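Project Report: Trying Out the Skarkier Simulation Kit for Gripper Practice
By Junpei Yoshida and Gaëtan Royer | October
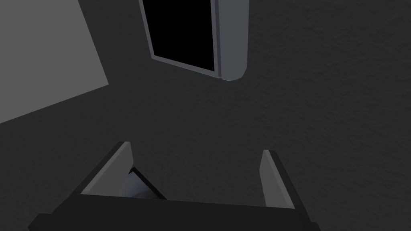 Figure 1. Simulated wrist view in Skarkier, with both fingers of the gripper open over the dark surface.

1. What we were asked to do

Our group had to pick a low-cost simulation kit and say if next year's class should use it. We chose Skarkier, sold by Texier as a starter package for robot arms. The student license costs 268 dollars and covers 2 computers. The other kit on our list, Zument, has no student price, so we left it out.

2. Setup

Installing took one afternoon. The manual skips the step where you set the path to the parts folder, and we lost an hour on that. Gaëtan found the answer on the seller's help page. After that the program opened without errors on both machines.

3. Test

We wrote one pick-up script and ran it 200 times with the start position changed a little each time. Junpei logged the results in a spreadsheet. The script failed in 13 runs. Most of the failures came when the target started close to one finger, so the arm pushed it before closing. We fixed part of this by raising the approach height, but did not have time to repeat the full set.

4. What we thought of it

The wrist view is the most useful part. The fingers are plain plates with clean edges, and it is easy to judge the gap between them. The palm takes up a lot of the lower part of the view, and a small object close to it can be mostly hidden. We had to switch to the side view to check those cases.

Surfaces are simple. The dark one has a fine grain and the gray shapes have very little shading. That was fine for our script. A group working on object recognition would want more detail.

Saving a run is slow, and the replay window cannot be resized.

5. Recommendation

We would buy it for the intro course. For the second course we suggest asking Gemitz for a trial of their package first. Our script and spreadsheet are in the shared class folder under Skarkier.

3 comments | 2 shares
Contact the lab office | Copyright the authors | Back to top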